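FOR IMMEDIATE RELEASE

Hirkia Releases Valtus, a Teaching Toolkit for Robot Arms, With Practice Sessions in Simulation

Software lets an operator show a robot arm a task by remote control before any hardware is used

TUNIS, 22 March 2022 - Hirkia, a developer of software for small-scale automation, today announced the general release of Valtus, a toolkit that allows people with no programming background to teach a robot arm a task by carrying it out themselves. The operator guides a simulated arm by remote control, repeats the task under changing conditions, and saves the results as a set of demonstrations. The same set may then be used to prepare a physical arm for similar work.

The release follows a closed trial in which 145 operators recorded 1,224 demonstrations of sorting, stacking and placing tasks. Of these, 539 were accepted into the starter library that is supplied with every Valtus license. The remainder were set aside under the company's review rules, which exclude any demonstration with a missed grasp, a long pause or an incomplete final placement.

Valtus was designed for workshops, technical colleges and light assembly firms that own one or two arms and cannot take them out of service for long periods of training. In many such organizations, the person who knows a task best is the one who performs it at the bench. That person is seldom the one who writes instructions for the machine. Valtus places the controls with the first of these two people and removes the need for a written program at the recording stage.

A Valtus session takes place at an ordinary desk. The operator holds a hand controller and watches the simulated work area on a monitor. Movement of the controller is passed to the arm as it happens, and a trigger opens and closes the gripper. The software stores the position of each joint, the state of the gripper and the position of every object for the full length of the attempt. An operator who makes a mistake can stop, return the objects to their starting places and begin again within seconds.

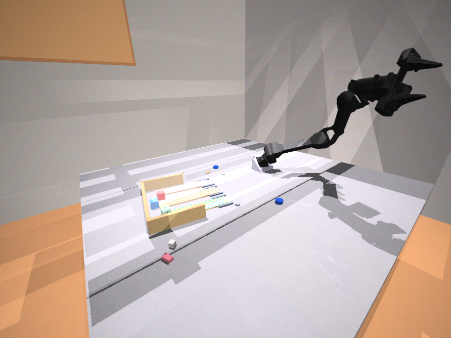
Sessions are built from a catalog of tabletop exercises. Operators begin with simple reaching movements, continue to picking up and setting down single cubes, and finish with exercises in which loose objects must be brought together in a tray. Object positions can be changed between attempts so that the recorded set covers a useful range of cases. Lighting and shadow can be varied in the same way, and the company recommends that customers do so in any project that will later rely on cameras.

The general release adds three functions that were not available to participants in the closed trial.

Guided Retake. When a demonstration fails at a late stage, the operator may return to an earlier point and record only the part that went wrong. The software joins the two parts and marks the join, so that a reviewer can decide whether the result is smooth enough to keep.

Hand Guiding Import. Customers who prefer to move a physical arm by hand can bring those recordings into Valtus and place them beside demonstrations made by remote control. Both types are stored in one format and can be reviewed in one list. The function requires an arm that reports its joint positions and that its manufacturer has approved for hand guiding.

Session Review. A supervisor may replay any demonstration at reduced speed, from any viewpoint, and approve it, reject it or return it with a written note. Each decision is kept with the recording. Rejected demonstrations are not deleted unless the customer chooses to remove them.

Hirkia advises customers to plan for nearly 100 accepted demonstrations of a new tabletop task before moving to hardware. The number needed in practice will depend on the task, the variety of objects and the degree of precision required. Tasks that involve soft materials, liquids or tightly fitted parts are outside the scope of this release and are not supported by the starter library.

The company also wishes to be clear on the matter of safety. A demonstration recorded in simulation does not certify a physical arm for any use. Customers remain responsible for risk assessment, guarding, speed limits and emergency stops at their own sites. Valtus will not send a recorded task to a connected arm until a named supervisor has approved it and a first run at reduced speed has been completed.

The closed trial was carried out at Hirkia's offices in Tunis and at the Bermúdez Technical Workshop, a training center that offers courses in machine operation and maintenance. Instructors at the workshop tested the exercise catalog with new and experienced trainees and advised the company on the order in which exercises are presented. Several changes were made as a result of their comments. The trigger can now be set for either hand, the on-screen text has been shortened, and an exercise may be paused without loss of the current attempt.

Under a separate agreement, the Bermúdez Technical Workshop will include Valtus in its regular course on automated handling. Trainees will record demonstrations in simulation during the first part of the course and will compare them with hand-guided recordings during the second. Material recorded by trainees will stay with the workshop and will not be added to the starter library without written consent.

Availability

Valtus is available today under an annual license in single-station and classroom editions. Both editions include the exercise catalog, the starter library, the three new functions described in this release and technical support by email. The hand controller is sold separately. Customers who took part in the closed trial may move their existing recordings to the new version at no charge. Recordings made in the trial version must be converted before use, and a conversion tool is included with the installer.

An update planned for June will add exercises for two arms working at one table, together with an option for two operators to share a session from different locations. The update will be provided to all current license holders.

About Hirkia

Hirkia develops software for teaching, testing and supervising robot arms in small workshops and training centers. The company is based in Tunis and works with schools, equipment resellers and manufacturers of light goods. Its products include the Valtus teaching toolkit and related training courses for operators and supervisors.

Media Contact

Hirkia Press Office, Tunis
Requests for interviews, product demonstrations and evaluation licenses may be sent to the press office through the contact page on the company's website.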